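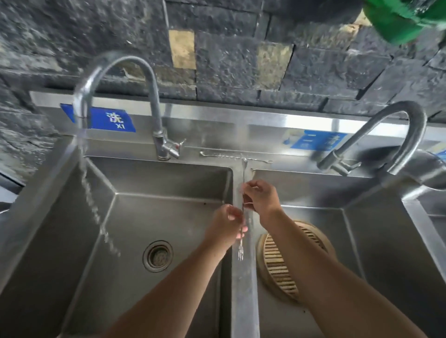

Laver les paniers vapeur en bambou (et l'évier qui va avec)

On me pose souvent la question en commentaire, alors je m'y mets enfin : comment je nettoie mes paniers en bambou sans les abîmer ? J'en utilise depuis des années, d'abord pour les raviolis de ma belle-mère, puis pour à peu près tout, le poisson, les brioches, les courgettes de fin août quand on ne sait plus quoi en faire. Et j'en ai massacré un bon paquet avant de trouver ma méthode !

Première règle chez moi : on rince tout de suite. Le riz gluant qui sèche entre les lattes, c'est une vraie colle, et après on gratte, on s'énerve, on casse une latte. Donc dès que le plat est servi, je passe le panier sous l'eau tiède, côté lattes d'abord, puis je le retourne. Pas de trempage. Un quart d'heure dans l'eau et le bambou se gonfle, la cerclure se détend, et bonjour les odeurs deux jours plus tard.

Le liquide vaisselle, je m'en passe presque toujours. Le bambou boit tout ce qu'on lui donne et le rend à la cuisson suivante (mes brioches au citron chimique, je m'en souviens encore). Pour le gras, une pâte de bicarbonate et d'eau, une brosse souple, et je frotte dans le sens des lattes.

L'ordre de passage à l'évier

Si vous avez la chance d'avoir plusieurs bacs, donnez un rôle à chacun et n'en changez plus. Les mains d'un côté, le rinçage de l'autre. J'ai pris cette habitude quand je donnais un coup de main dans la cuisine de Wendasgate, où tout le monde passait au lavage des mains avant de toucher quoi que ce soit. De petites étiquettes collées au-dessus des bacs, ça paraît maniaque à la maison, mais quand on est quatre à cuisiner un soir de fête, ça évite bien des embouteillages.

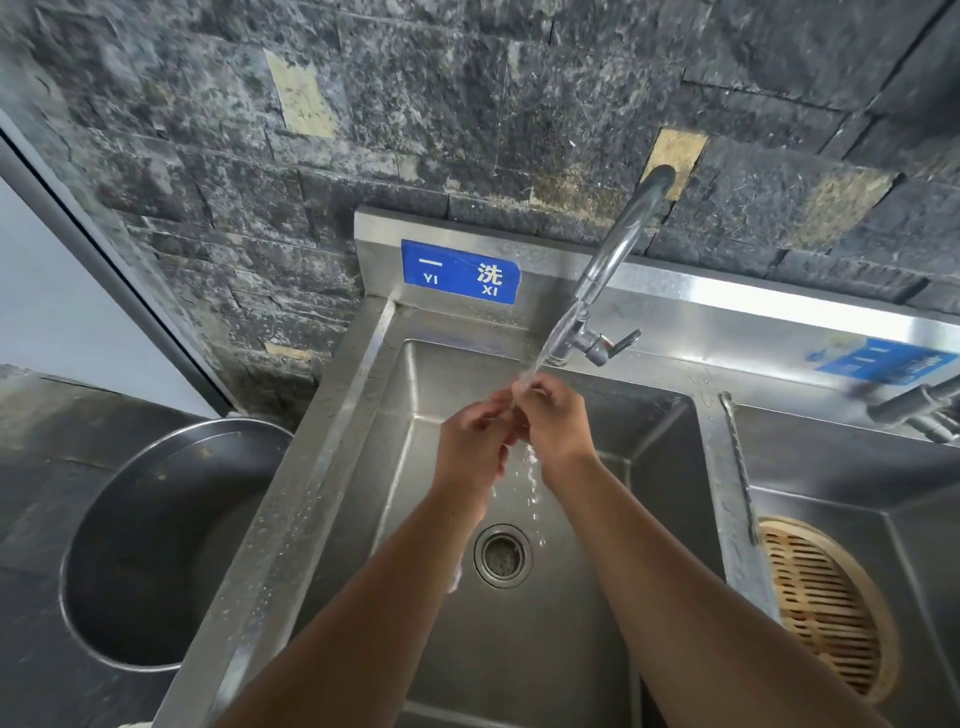
Et puis prenez votre temps pour les mains, entre les doigts, le bout des doigts, les pouces qu'on oublie toujours. Je compte 17 secondes dans ma tête, puis je recommence une fois si j'ai touché du poisson cru. C'est tout bête, mais depuis que je le fais mes paniers propres restent propres – je les attrapais avec les mains pleines de sauce, quelle idée !

Pensez aussi à la grille de la bonde. Un cerne foncé finit toujours par s'installer autour, et c'est là que ça sent. Une vieille brosse à dents, du vinaigre blanc chaud, on laisse agir le temps de ranger la table et on rince.

Les fourchettes et les petites choses longues

Tout ce qui a un manche torsadé mérite deux minutes de plus. La sauce se loge dans les spirales et l'éponge passe dessus sans rien attraper. Moi je prends une ficelle de cuisine mouillée, je fais un tour dans le creux et je tire d'un bout à l'autre. Maarten Van Loon, mon voisin, ne jure que par le cure-pipe, et je dois avouer que ça marche aussi très bien.

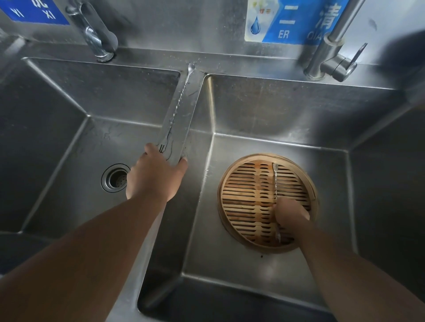
Pour les taches brun orangé sur les lattes, pas de panique. Un panier qui a vécu se colore, c'est normal, et je ne cherche plus à retrouver le blond du premier jour. Par contre, si ça part en points noirs ou en duvet, là c'est de la moisissure : un demi-citron, du gros sel, on frotte, puis dix minutes de vapeur à vide. Si ça revient, poubelle.

Le séchage, c'est ce qui compte le plus. Je pose le panier sur la tranche, contre le mur, jamais à plat et jamais sur le radiateur (il se fend, j'ai testé pour vous). Comptez jusqu'à 17 heures par temps humide avant de le ranger. Ensuite, étagère ouverte, surtout pas de sac plastique.

Ah, et si vous partez longtemps, glissez une feuille de papier absorbant entre les étages. Je l'ai fait avant mes dernières vacances et j'ai retrouvé les miens nickel en rentrant.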